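Stolance Hall: progress report for the Ivero Fund
Second report, covering May to August

Dear all,

Since the last report we have moved from talking about the big upstairs room at Stolance Hall to using it, and I'm very pleased to be writing this one at a table in it. The grant was for turning a long-neglected floor into a shared workroom for the people of Trornudano, open to anyone who needs space, light and a decent table. We are most of the way there, and it feels like a proper room at last.

What we have done

The ceiling came first, as planned. Old paint was scraped back and the whole lot redone in white, including the long beam, which took two extra coats before the brown stopped coming through. It has made more difference than anything else we've spent money on. People who knew the place before walk in and look up!

The lighting followed in June. We kept the fluorescent fittings that were sound and had them cleaned and rewired, and the electrician replaced the ones that weren't. The pendant lamps were the bit I had been looking forward to. They were the one item in the original bid that your panel questioned, and fairly, so I'll say how it went: they came in under the quote, and that side of the room is now where people choose to sit in the late afternoon. The spare shades are boxed up in the downstairs cupboard in case of breakages.

The black railing has been checked, tightened and repainted. The inspector asked for one fixing to be replaced and that was done the same week. We had thought of taking the railing out altogether and I'm glad we didn't, as it gives the room a bit of shape and keeps the walkway clear without any need for signs.

The window at the back has had its frame repaired and the glass cleaned on both sides. We asked for the trees outside to be left alone apart from one dead branch, and the view of all that green is lovely to work next to.
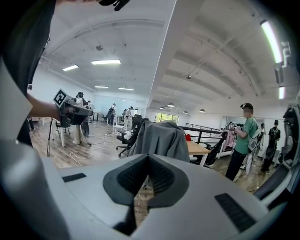

Furniture has been a mixture of bought and given. Nakajima, the office clearance firm on the ring road, let us have a batch of black office chairs for the cost of the van – 157 pounds, including two trips. Three of them had to go back with broken gas lifts and were swapped without any fuss. The wooden tables with the light tops were bought second-hand and sanded and oiled over a long weekend by Liam Mulcahy and whoever he could persuade to join him. They are heavy, they don't wobble, and they've already picked up a few marks, which I've decided not to mind.

We still have nowhere sensible for coats. At present they end up on the backs of chairs, with bags on the floor beside them, and on a busy day this gets in the way of anyone trying to pass. Liam has priced a run of hooks for the wall by the stairs and I would like to get these up before the weather turns.

How the room is being used

We opened the doors in July, earlier than promised, with the skirting boards unpainted. I thought we might get a quiet few weeks to find our feet. We didn't! Sign-ins up to the middle of August came to 997, and that counts visits, so the regulars are in there many times over. Friday is the busiest day by a long way. Mornings are calmer and suit people who want to spread out and concentrate.

What has pleased me most is how well an open-plan room copes with different groups at once. We had worried about noise and had put money aside for screens. So far there has been one complaint, and it was about the kettle. I'd like to hold off on the screens until the autumn, when everyone is indoors with the windows shut, and see whether we still want them.

Money

Spending is slightly below budget overall. The savings on lamps and chairs have covered an overspend on the wiring, where the old circuit turned out to be in a worse state than the survey suggested. The full sheet is attached separately. I would like your agreement to move roughly half of the screens money to coat hooks and a second set of blinds, as the afternoon sun can be fierce on the tables nearest the glass.

Still to do

Skirting boards and the last of the touching up by the door.
Coat hooks, if you agree to the change above.
Blinds, same.
Labels on the light switches. There are 5 and I still get them wrong.
A proper noticeboard at the foot of the stairs.

Please do come and see it. Any day is fine, though if you'd like to find the place full I would aim for a Friday after lunch, and if you'd rather have a chair to yourself, come at ten.

With warm thanks from everyone at Stolance Hall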